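## 6. Comparing finger sets with the wrist camera

Use this procedure to try two finger sets on the same arm and decide which one to keep fitted. It applies to controllers running Standutness build 1411 or later. Earlier builds do not save the wrist view with each trial, so update first (section 3).

You will need:

- both finger sets, with their screws
- the hex key from the tool pouch
- a light cup and a heavier, darker object to stand near it
- the Trikdale teach pendant

**Caution:** Press the stop button and wait for the pendant to show *Held* before you put a hand near the fingers. Closing force stays on when a program is only paused.

### 6.1 Fit and zero the fingers

1. Move the arm to the service position.
2. Open the gripper all the way and press stop.
3. Remove the screws from each finger and lift the fingers straight off. Wipe the mounting faces with a dry cloth.
4. Fit the first set. Tighten the screws by hand, then a quarter turn with the key.
5. Release the stop and choose **Gripper > Zero**. The fingers close slowly until they touch, then open.
6. Enter the set name under **Tooling**. Use the part number stamped on the finger root, for example 2337.

Note: Small scuffs on the outer faces do not affect grip. Replace a finger if the tip is chipped or the pad side is bent.

### 6.2 Check the camera view

1. Open **Wrist View** on the pendant.
2. Bring the fingers nearly together. Both tips should show, with the gap between them narrowing toward the top.
3. Turn off automatic exposure. A white cup reads very bright against a darker work surface, and the automatic setting will change from one trial to the next.
4. Move the lamp if strong light washes out the area where the cup will stand. A soft shadow beside an object is fine.

### 6.3 Run the trials

1. Stand the cup on the work surface with the darker object behind it, as seen from the gripper.
2. Jog the arm until the tips meet the near side of the cup rim in the wrist view. Save this point as **Start**.
3. Back off, open the fingers and run **Pick Test** at low speed.
4. Mark the result as *held*, *slipped* or *missed*. If the darker object moved, add the letter M.
5. Put both objects back and repeat until the trial list is full.
6. Fit the second set, zero it, and run the same list from the same start point.

**Caution:** Do not raise the closing force to rescue a poor result. Thin cups can fold suddenly, and the fingers will then snap shut.

Note: Wide, angled fingers hide more of the work surface than slim ones. If the tips cover the rim and you can't judge the distance – this is common when the cup is close – tilt the wrist slightly and save a new start point. Both sets must then be run again from that point.

### 6.4 Read the results

Open **Trials > Compare** and select the two set names. The pendant lists held, slipped and missed picks side by side. Tap any row to see its saved wrist view. Look at the misses first; most come from a start point that was saved too far to one side. Export the list before changing controllers, as the Jakubowski and Idmont units keep separate trial memories.

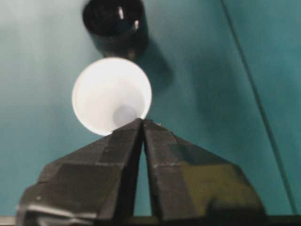 *Figure 6-1. Wrist view with the finger tips at the cup rim and the black cylinder behind (step 2 of 6.3).*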